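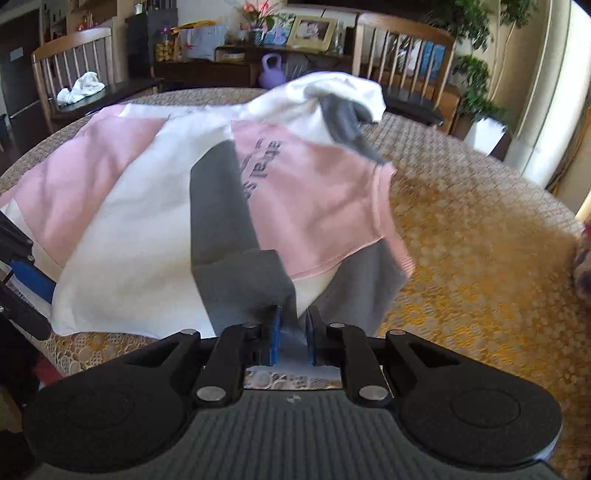

About Preda Laundry and Mending

Welcome, and thank you for stopping by to find out a bit about us. We're a family laundry and mending shop in Tellisville, at the bottom of the hill where the old dairy used to be, and we've been washing, pressing, patching and letting out the town's clothes for long enough that some of the school blazers on our rail have been through the shop under two or three different name tapes.

We started with one machine, one ironing board and a very patient landlord. These days we have 8 machines and a proper drying room, and on a busy week in December, when everybody wants their best tablecloths and party frocks at once, we'll see 200 bags come over the counter (and yes, we do get a little pink in the face).

Most of what we do is everyday washing, and we're very fond of it. You bring in a bag, we sort it, wash it, dry it and fold it, and you can usually have it back the next afternoon. Duvets and heavy coats take a little longer, as they like to be dried slowly, and so do curtains if they are lined.

The mending side grew up almost by accident, when customers began asking if we could just sew a button on while we were at it. Now it has a room of its own at the back, with a big north window and far too many tins of buttons. We take up hems, replace zips, darn jumpers and turn collars, and we'll always tell you the price before we pick up a needle. If a thing would cost more to mend than you'd like to spend, we'll say so kindly and you can think it over at home.

We collect from Votdale as well as from the streets round the shop, and there is no charge for collection if you live within 5 miles of us. Nieto House, the sheltered flats by the river, has had its linen done here for years, and we look forward to that round very much, mainly for the conversation.

Our summer opening hours begin on 19th May, when we stay open an hour later in the evenings. Do pop in, even if it's only to ask about a stain. The kettle is generally on.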